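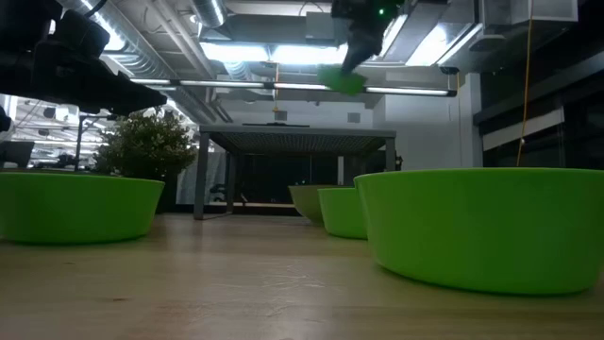

Does the Five-Second Rule Work?

You drop a cracker. Somebody yells "Five-second rule!" You grab it, blow on it and eat it. Everyone seems happy.

But wait. Who made that rule? And did anyone ask the germs?

Grown-ups say lots of things about keeping food and dishes clean. Some of it is good advice. Some of it has been repeated so many times that people stopped checking. Let's check.

What is a germ, anyway?

Germs are living things too small to see without a microscope. Bacteria are one kind. They live on your skin, in soil, on doorknobs, on dogs and on you. Most of them do you no harm, and some help you digest your lunch. A few can make you sick, and those are the ones people worry about at dinner time.

Bacteria don't have legs, so they can't run over to your cracker. They don't need to. When the cracker lands on them, they stick to it.

So do they wait five seconds?

No. Why would they? Bacteria can't tell time. Scientists have tested this by dropping food on dirty surfaces and measuring what got picked up. Some bacteria moved over right away, in less than one second. Leaving food down longer often let more of them climb aboard, so there is a tiny bit of truth hiding in the rule. But "fewer germs" and "no germs" are different things, and the rule pretends they are the same.

Wet food is worse than dry food. A slice of watermelon picks up far more than a cracker does, because bacteria travel easily in water. Funny how the rule never mentions watermelon.

"It looks clean to me"

This one gets said a lot, often by people who don't want to wash anything. Looking is a good way to find ketchup. It's a terrible way to find bacteria. A bowl can shine like new and still have plenty living on it, and a bowl with an old stain can be perfectly clean.

My neighbor Pirjo Niskanen taught third grade for 30 years, and she had her class press clean fingers and "clean-looking" fingers onto slices of bread, then seal the slices in bags. She says the "clean-looking" bread usually went fuzzy first. Usually! Sometimes it didn't, and she made the class write that down too. One slice of bread can't prove much. 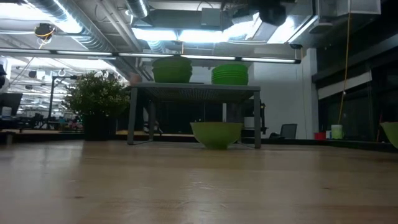

Does hot water kill the germs?

People say this while standing at the sink with their hands in the water. Think about that. Water hot enough to kill most germs quickly would burn you. If your hands are fine, a lot of the germs are probably fine too.

The soap and the scrubbing do most of the work. Soap grabs grease, and bacteria like to hide in grease. Rub, rinse, and down the drain they go. Warm water does help loosen the grease, so don't switch to ice water just to win an argument.

What about the sponge?

A sponge is damp, full of holes and packed with crumbs. If you were a bacterium, you'd move in tomorrow. Wring it out, let it dry between uses, and ask for a new one when it starts to smell.

Try it yourself

Put a little cooking oil on 2 old plates. Rinse one with plain warm water. Wash the other with warm water and a drop of soap. Now rub each with a finger. Which one still feels slippery? Don't take my word for it.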